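Nanda Hall Residence and Study Building
Student Tenant Walkthrough Checklist, with comments
Revised May 17, 2019

We love doing these walkthroughs! Students notice things that staff walk past every morning, and last year's sheets got us new stair lighting on the Orellana Street side. Print this, take a pen, and write in the margins as much as you like.

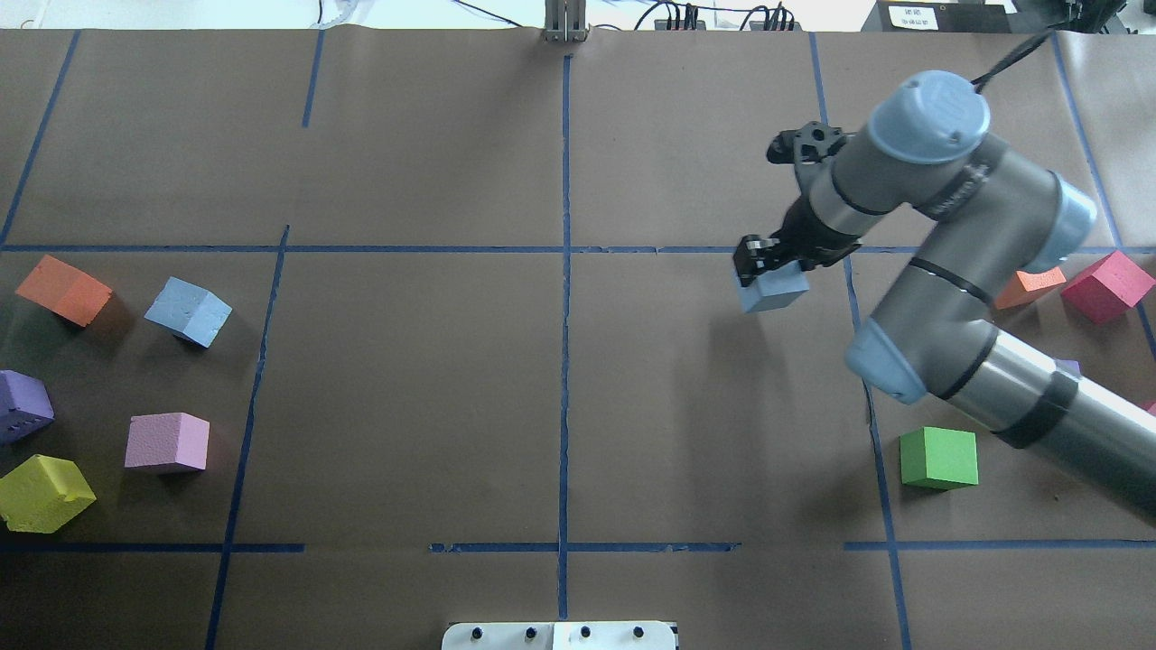
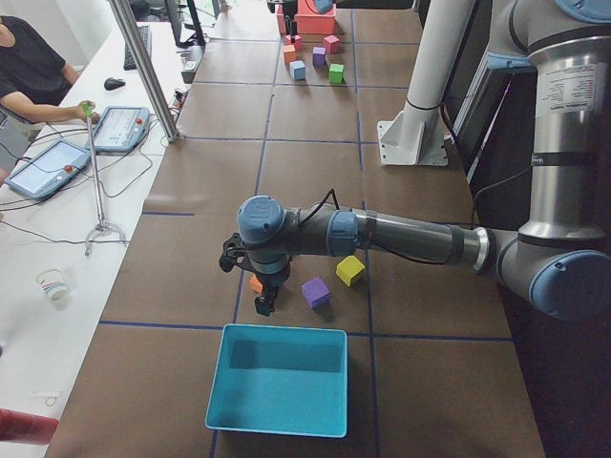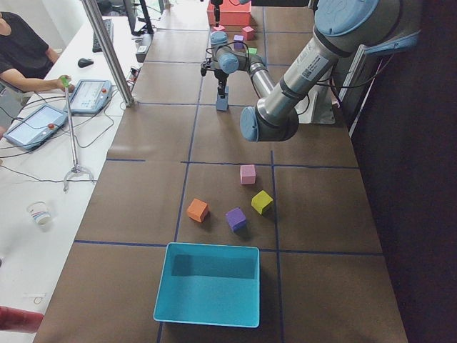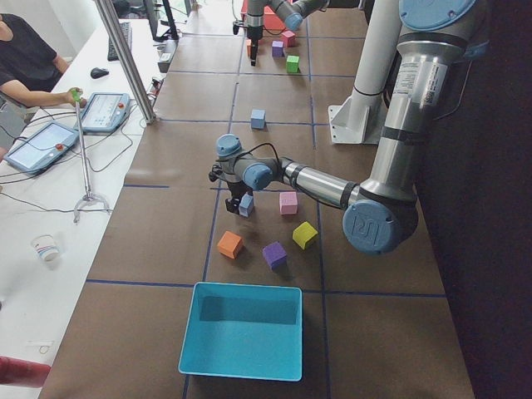 Cubes, blue tape and robot arms on the work table.

1. Getting in and out

[ ] Front door closes and latches by itself
Comment: Let it go from wide open and then from a hand's width. It has to latch both times. The east door failed the second test in the last round and has a new closer now - it's wonderfully quiet.

[ ] Key card reader responds on the first try
Comment: Try it with your card still in your wallet too, as most people do.

[ ] Exit signs lit on every floor
Comment: Check from both ends of the hallway. The sign by the laundry room is easy to miss behind the open door.

[ ] Nothing stored in the stairwells
Comment: Bikes are the usual trouble. There are 30 spots in the covered rack out back and plenty were free when we looked, so please spread the word.

2. Bedrooms

[ ] Smoke alarm in place, light showing
Comment: Press the test button and hold it for five seconds. Warn your neighbors first! If the alarm has been covered or taken down, note the room number and tell the front desk the same day.

[ ] Window opens, closes and locks
Comment: Third floor windows have a stop that limits how far they open. Don't mark these as broken. Do mark any where the stop is missing.

[ ] Heater clear of bedding and curtains
Comment: Much better this year. Only the corner rooms are tight, and turning the bed the other way fixes it.

[ ] Power strips plugged straight into the wall
Comment: One strip plugged into another is a fail, even with nothing but a phone charger on the end. The front desk lends out the longer Arnidik strips free of charge for the whole school year, and they're great.

3. Shared kitchens

[ ] Fire extinguisher on its hook, needle in the green
Comment: The tag should show a check within the past year. All the second floor tags come due in July, so write "due" beside them and keep going.

[ ] Fire blanket in its pouch, tabs hanging down
Comment: Don't pull it out to look.

[ ] Stove timer switches off
Comment: Set it to 2 minutes and stay with it. The new Flumico timers click when they finish, the old ones don't.

[ ] Floor dry in front of the sink
Comment: A slow drip in kitchen B has been reported already. Add a second report anyway if it's still there - repeat reports move up the list.

4. Study rooms

[ ] Walkways between desks clear
Comment: Bags go under desks. During finals this room fills up like you wouldn't believe, and a strap across the aisle can put somebody on the floor.

[ ] Floor outlets closed when not in use
Comment: Two lids were loose by the windows. Reported, waiting on parts.

[ ] First aid kit sealed
Comment: A broken seal is fine, it means somebody used it. Just say so and we'll restock.

[ ] Emergency phone has a dial tone
Comment: Lift, listen, hang up. No need to call.

5. Handing in the sheet

[ ] Room and floor filled in at the top of each page
[ ] Every fail has a few words beside it
[ ] Urgent items also reported at the front desk

The repair fund for small student requests is $800 this term, and it isn't all spent, so go ahead and put in for that hallway mirror or the extra hooks. Sheets go in the green box by the mail slots. Thank you for doing this, and happy checking!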